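**Progress Report to the Priedītis Fund**
Gorkside Family Learning Program, second reporting period
Submitted February 27, 2019
Prepared by Zane Vanags, Program Manager

## 1. Purpose of this report

This report covers the second half of the grant awarded to the Gorkside Family Learning Program. It describes the work carried out since the interim report in November, explains two changes to the original plan, and sets out what remains to be done before the grant closes. Financial statements are submitted separately.

The grant supports evening sessions in which parents and children aged six to ten practice spoken language together. Most of the families speak a different language at home from the one used at school. The program does not replace classroom teaching. Its aim is to give children more time to talk, at length and in full sentences, with adults who are listening to them.

## 2. Enrollment and attendance

A total of 205 children were enrolled during the period. This is above the target in the grant agreement, and the increase comes almost entirely from the Plumov site, where the school agreed to send our notice home with the term reports. Enrollment at the Gorkside site was level.

Attendance held up well through the winter, with one weak stretch when the bus timetable changed and the last service left before the session ended. We moved the start time forward by half an hour at Plumov. Parents who work late shifts found this difficult, and a few families transferred to Gorkside as a result. The earlier start will stay in place until the summer timetable is published.

## 3. Session content

Each session has a short shared reading, a table activity and a period of free conversation over a snack. The reading list was revised after the interim report and now includes more books with dialogue. Older children were asked to read one part and a parent the other, and this has become the most requested portion of the evening.

For the table activity, the teaching team has relied on question-and-answer games. A player who must ask "Does your person have a hat?" is using word order that many of our children avoid in ordinary talk, and the same question comes up again and again without feeling like a drill. Staff wrote a set of sentence cards at two levels to go with the games. The lower level gives the full question with one blank. The upper level gives only the first word. 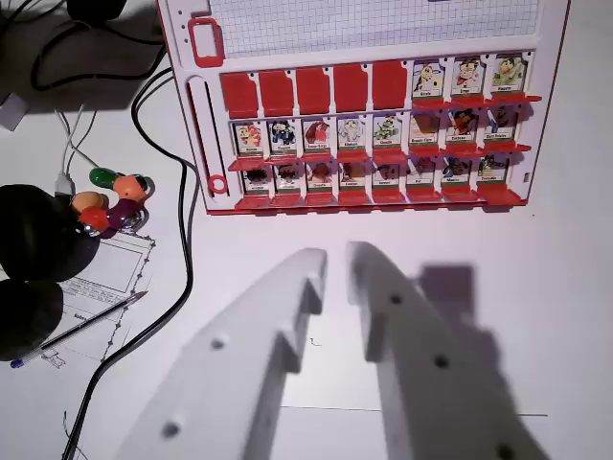
Darius Laur reported that the sentence cards were put aside too early in the first weeks, and that the younger children went back to pointing and single words as soon as they were gone. He asked that the cards remain on the tables for the full term, whether or not a child appears to need them.

That request was adopted at both sites. The cards have since been reprinted on heavier stock, as the first set did not last. The cost was met from the materials line and no transfer was needed.

## 4. Staff training

Two training days were held. The first dealt with how to extend a child's answer without correcting it, and the second with keeping simple notes during a session. The second day was less successful. The note form had been borrowed from a school assessment and asked for more than a session leader can write while also running a table. Ojārs Ozoliņš prepared a shorter version, which has been in use at Gorkside and will be introduced at Plumov next month.

One session leader left the program in the winter. The post was covered by existing staff until a replacement was hired – this accounts for the small underspend on salaries.

## 5. Changes to the original plan

**Home lending.** The application proposed that families borrow a bag of books and games for 5 days at a time. In practice the bags came back late, and families who had missed a session had no easy way to return them. The loan period now runs from one session to the next. Losses have been small, mostly dice and pencils.

**Games about animals.** The original list used games about people only. Parents of younger children told us that describing faces was hard for a child who did not yet know words such as "beard" or "freckles." Animal vocabulary is usually learned earlier, and questions about fur, wings and tails can be asked with the same sentence patterns. Animal themes were therefore added to the table activity, with a matching set of word sheets.
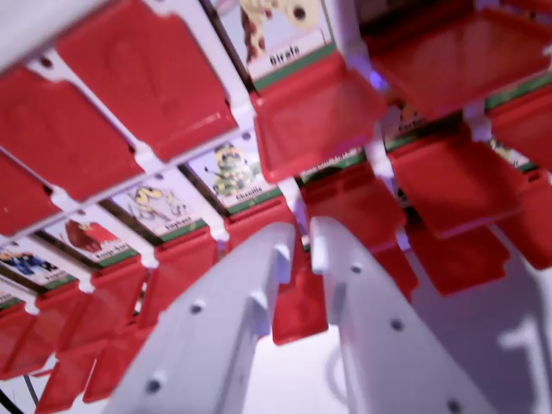

According to Raimonds Rimkutė, the word sheets should also have a column left blank for the home language, so that a parent can write the word in and the child can hear both. He noted that several parents had already been doing so in the margins.

The column will be added at the next printing. We have asked Stellel, which prints our materials, for a revised quotation.

## 6. Work remaining

- Introduce the shorter note form at Plumov.
- Reprint the word sheets with the home-language column.
- Complete the closing interviews with parents. The target is 100 interviews, and the questions have been agreed with Ashok Rathore.
- Confirm room bookings at both sites through the end of the grant.

The interviews are the item most likely to run late. Many parents prefer to speak at the end of a session, when staff are also clearing tables and seeing children out – we have therefore set aside additional paid time for this purpose. Should a short extension of the reporting deadline be required, a written request will be sent to the Fund before the grant closes.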